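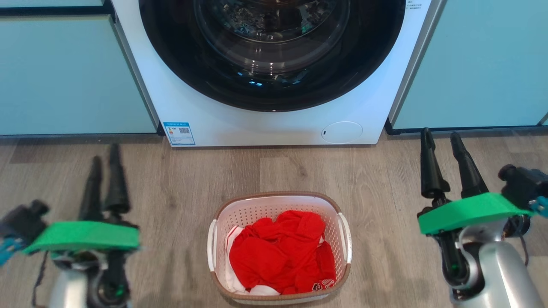
Progress Report: Shared Laundry at Thibodeaux House

Prepared by Myrtle Begay, Housing Projects, Andwood
August 27, 2019

Purpose of this report

This is the second report on the laundry portion of the Thibodeaux House grant. The first went to you in May, when the ground floor kitchen was still being measured. Work on the washing machine, the cabinets next to it and the floor is now finished. The written guide for residents is still open.

Work completed

The washing machine is in its recess between the two teal cabinets. It is a white front loader. The original plan put it in the hall closet, but the closet had no drain and the plumber's price to add one was more than the machine. Moving it to the kitchen meant giving up one base cabinet. Residents were asked before the change and had no objection.

Plarholm supplied the cabinets. The first set of fronts came in the wrong shade and went back, which cost us 2 weeks. The replacements match. The dark toe-kick was fitted after the flooring went down.

The floor is the wood-look plank chosen at the start of the project. We looked at tile for the area in front of the machine and decided against it, mainly so that there would be no change in height between the washer and the rest of the kitchen. A resident with a walker uses this kitchen every day.

The energy label has been left on the front of the machine for now. It can come off once the model details have been entered in the building file.

Use so far

Residents have been doing their own wash since the machine was connected. Staff help with loading when asked. The front door suits people who sit down to load, and two residents who used to send their clothes out now do them in the kitchen.

The most common problem is items left behind in the drum. Dark things are easily missed through the glass, especially when they stick to the wall of the drum near the top. Staff have been asked to open the door and feel around the inside before the next person starts a load. The same instruction will go in the guide.

The second problem is the sign-up sheet. It was taped to the refrigerator and people forgot to look at it. 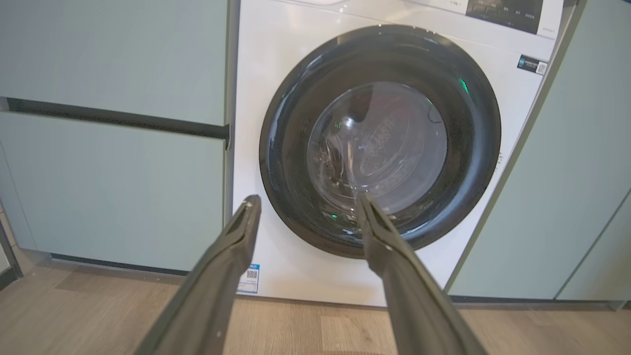 We have moved it to the inside of the kitchen door and will see whether that is better. If it isn't, we will go to fixed days for each resident, as was done at the Flistier building.

Spending

The laundry line has spent $2,991 to date. That covers the machine, delivery, connection and the changes to the cabinets. Flooring is charged to the general kitchen line and will appear in that report. We have held back $100 for a replacement inlet hose and a drip tray. No additional funds are requested.

Still to do

Finish the resident guide in large print. The draft is with the house staff for comments.

Buy the hose and drip tray.

Enter the model and serial numbers in the building file and remove the label.

Get a written warranty for the cabinet fronts from Plarholm. We have asked twice and have it only by phone so far.

Receipts are in the shared folder under Thibodeaux, Laundry. The next report will cover the guide and the sign-up arrangement.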